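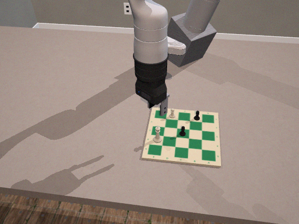 What did the Radwan building make during the war?

Parachute harness webbing and canvas kit bags, going by the payroll book and the surviving order slips. Nothing in either one mentions signals or codes.

Plodside History List
Subject: Re: Marker wording for the Radwan building
Last updated: April

I put the short version at the top because the thread has gotten long and I'd like newer members to see it before they vote on the wording.

My reply to last night's message is in pieces below. I'm sorry if I come across as a grump. I grew up four streets from Radwan and I would love for the story to be true.

> The town has offered to pay for a marker and we should say yes
> while the offer is open. Everybody over a certain age in Plodside
> knows that the upstairs room at Radwan was used for secret radio
> work. My own aunt talked about it.

"Everybody knows" is where I start to worry. I have gone back through the taped interviews in the library basement, and the radio room doesn't come up in any of the early ones. It first shows up in the tapes made after the Jutedel Street anniversary supper, where somebody gave a talk about it. After that supper, half the people interviewed remember it, in close to the same words. I don't think anyone was lying. People hear a good story in a warm room and a few years later it's theirs.

Your aunt may be the exception. Did she work in the building, or did she hear it from somebody who did? When did she first tell it? If there's a letter or a diary, even a line on the back of a Christmas card, please scan it and send it along.

> The payroll lists 22 women on the second floor with no job
> written beside their names. Why leave it blank unless the work
> was secret?

I have looked at that page more times than I want to admit. The job column is blank for the second floor, that's correct. It is also blank for the loading dock, the boiler room and the boy who swept up. The clerk seems to have filled it in only for piecework, where the rate depended on the job. Hourly people got a dash or nothing. Unless the boy with the broom was breaking ciphers, I can't see how the blank column helps us.

> There is also the number 2373 stenciled on the upstairs door,
> which matches the style used for military stations.

Matches what style? I've asked this before and got a link to a hobby page that has since gone dead. The door across the landing has a stenciled number too, in the same paint, and so does the coal chute. My guess is an insurance inventory or a fire inspection. It's only a guess and I wouldn't put it on a marker either.

If someone can show me a period document with that number on it, from any branch of the service, I will take back everything in this paragraph and buy the coffee.
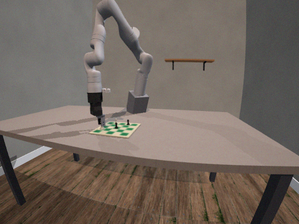 A robot arm and a green and cream chessboard, computer rendering.

> Jasteck owns the building now and they are happy to host the
> unveiling. They have already sent us suggested text: "In this
> building the women of Plodside helped shorten the war."

Jasteck is renting out the ground floor and would like a plaque by the door. I don't blame them for that, but I don't want a landlord writing our history for us. "Helped shorten the war" is the kind of phrase you can carve on anything. The harness webbing probably did more for somebody's son than we'll ever be able to measure, and we have the order slips for it, with dates and quantities. Why isn't that enough for a marker?

I should say what would change my mind, since I was asked that off list:

- a discharge paper or pay stub from a signals unit, in the name of anyone on the Radwan payroll
- a lease, phone line order or power upgrade for the upstairs room
- an interview or letter mentioning the radio work from before the Jutedel Street supper

Any one of those would do. The county records office charges for searches, and the last quote I had was more than 200 dollars, so I haven't ordered the lease search. I'd chip in if others would. I would much prefer to spend it before the casting is ordered than after.

> If we wait, the last people who remember will be gone and there
> will be no one left to honor.

This is the part I take seriously. Some of the women on that payroll are still living and they ought to be thanked while they can be in the room. So thank them. Put the names on it, say what the building made, and leave the upstairs room off until there is something on paper. A second marker can always go up. I've watched this town try to correct one that was already up (the ford, if you remember, which was never a ford) and it is still wrong and still bolted to the wall.

Suggested wording, for people to pick apart:

"Workers in this building made harness webbing and canvas bags for the armed forces during the Second World War."

It's dull, I know. Someone with a better ear is welcome to fix it as long as the facts stay put.

One practical item. The reading room is open to us at 2 p.m. on the usual meeting day, and the payroll book will be out on the long table. Please come and look at the blank column yourselves before you write back to tell me I'm wrong about it. Bring pencils only, they don't allow pens near the books.

And would whoever has the second box of tapes please return it? The sign-out sheet just says "borrowed."

This archive uses cookies to remember your list settings. Accept / Manage preferences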